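Robots on the Teardown Line: What Changes for the People at Pliment
Student project report, January 2021

Why we picked this topic

Our group wanted to study automation somewhere small. Most of the reading we did for class was about car plants, and we kept wondering what it looks like in a shop where everybody eats lunch at the same table! Pliment takes in retired office computers, pulls out the parts that can be used again, and sends the rest on for scrap. It was perfect for us because they are right in the middle of the change. The robot bench, which the crew calls Miranda, started doing regular work in August.

How we did it

We spent 8 afternoons in the shop and talked with people on the teardown line, in testing and in the office. We also got to read the work log, where 3927 machines had been written up before Miranda started and 907 after. We used the log mostly to see what kinds of jobs went where. It wasn't kept in a way that lets us compare speed fairly, so we left that out (we did try, and made a very ugly spreadsheet).

What the work was like before

Teardown by hand is harder than we expected. You lean over an open case, find the latches, get your fingers in between sheet metal edges and pull. Then you do it again. Almost everyone we talked to brought up their wrists before we even asked. The memory and the cards are easy, they told us, and the parts deep in the case are the ones that wear you out.

What changed

The biggest surprise for us was how much of the day is now setup. Somebody has to choose which models go to the bench, position the case, and decide what to do when a grip goes wrong. The shop wrote its own list for this, called the Jekel sheet, with 44 case layouts on it and notes about each one. The people who had done the most hand teardown wrote nearly all of it, and we thought that was so cool. Things they used to just know in their hands are now written down where a new person can read them.

Not everyone likes it. One worker said she misses finishing a whole machine by herself. Another said the waiting is worse than the lifting, and that he would like to be trained on the software instead of calling the office when the bench stops. Pay grades haven't changed even though the tasks have, and that came up in most of our talks.

What we would suggest

Train more than one person per shift on the bench software. Put setup and the Jekel sheet into the job descriptions. Keep some full hand teardowns in the rotation for people who want them. We would also love to see the same study done at Gretier, the other shop on our list, which still does everything by hand.

Photos

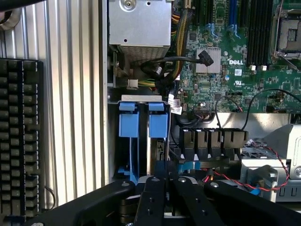
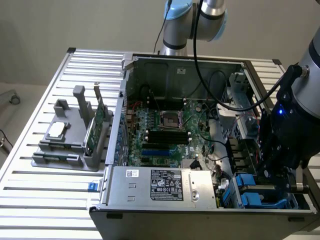

Figures 1 and 2. Opened computers and robot grippers during the work at Pliment.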